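Subject: Re: Desks at Pralletside, and the blue bags

On August 20, Noémie Desjardins wrote:
> Does anyone still want the desk with the cable hole? And are the blue
> bags rubbish or recycling? Room 141 has to be clear by 2.

Noémie,

Fonseca will take the desk. It has a few scuffs on the top but they don't mind. The hole has its metal rim, so they can run a lamp lead through it.

Please leave the blue bag on the table until I have been through it. 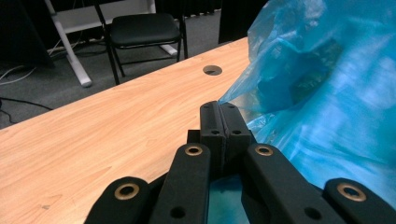
Anything for Mindmont should go down to the lobby with a label on. I'll bring more bags up after lunch.

Pat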